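What an Open Day Taught Me About Coat Hangers
Sun 11 October

I went to the Suvside open day expecting to be home by lunch, and I ended up staring at a coat rack for most of the afternoon. I'd go back tomorrow.

Suvside is a small robotics outfit on the Cania side of town, past the tile warehouse, where the parking is terrible. They open up twice a year, once in March and once in the fall, and I had missed the spring one. My neighbor went and came home talking about the free coffee. So my hopes were modest!

What they had going was hangers. A person takes hold of a pair of gray hand-held grippers, one for each hand, and handles wire hangers on an ordinary wooden coat rack. The grippers record what happens, and the recordings go toward teaching a robot to do the same job with no person attached. The setting could be somebody's den, with a sofa and a heap of mustard cushions, and I liked that right away. I've been to trade shows where the robot lives behind glass and stacks the same blue block all day. Homes don't have blue blocks in them, they have wire hangers.

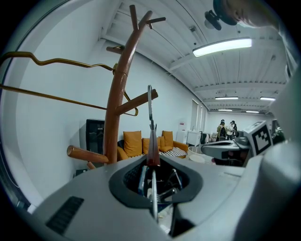
The case for boring jobs

I think this is the right thing to be working on, and I think more places should show it to the public. We've all seen the clips of machines doing backflips. I enjoy them too. But my mother has bad shoulders, and she has never once asked me for a backflip. She asks me to get her coat down.

And a hanger is a mean little object when you stop and look at one. It's thin, it swings, the hook has to come up and over before it comes away, and if you bump the peg the whole rack may wobble. You and I do this half asleep with a bag in the other hand. Watching it done slowly, with two stiff fingers where a hand ought to be, I caught myself holding my breath (so did the man next to me, I could hear him).

They let visitors try a practice pair at a side bench. I dropped my hanger 5 times. The sixth time I got it onto the peg and a kid clapped for me, and I'm still pleased about that. What surprised me was how much the other hand matters. I had figured one gripper did the work and the second was along for the ride, but you need that second one to steady things, and once I got the feel for it the job went much better.

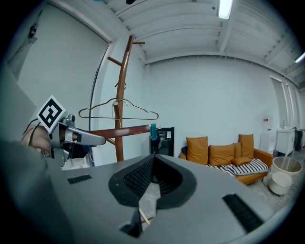 Rokeya Cassim thought I was being too generous. We had driven over together, and on the way home she told me that a robot that can hang up a coat is still a very expensive hook, and that her aunt in Nelgate would take a cheap rail at the right height over any of it. She also wanted to know who fixes the thing when it quits on a Saturday night.

That's fair, and I didn't have a good answer in the car. I have half of one now. A rail at the right height is great, and people should buy the rail. But the rail only solves coats. If a machine can learn the lift and the little turn of the wrist from people doing it over and over, then maybe the next lesson is towels, or the strap of a purse, or getting a cardigan off the back of a chair. I can't promise that's how it goes – the folks at Suvside were careful not to promise it either, and I respected them for that. A sheet by the door said their goal for the rack was 1,251 recorded tries, and that the first 500 were mostly for finding out what they were doing wrong.

I wish more companies would put that on a sheet by the door.

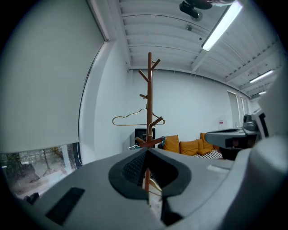
Hanger practice on the wooden rack, Suvside open day.

If you go to the next one, park on Amarasinghe and walk the 2 blocks. Get in line for the practice bench early, and bring a kid if you can borrow one. They're better at it than we are.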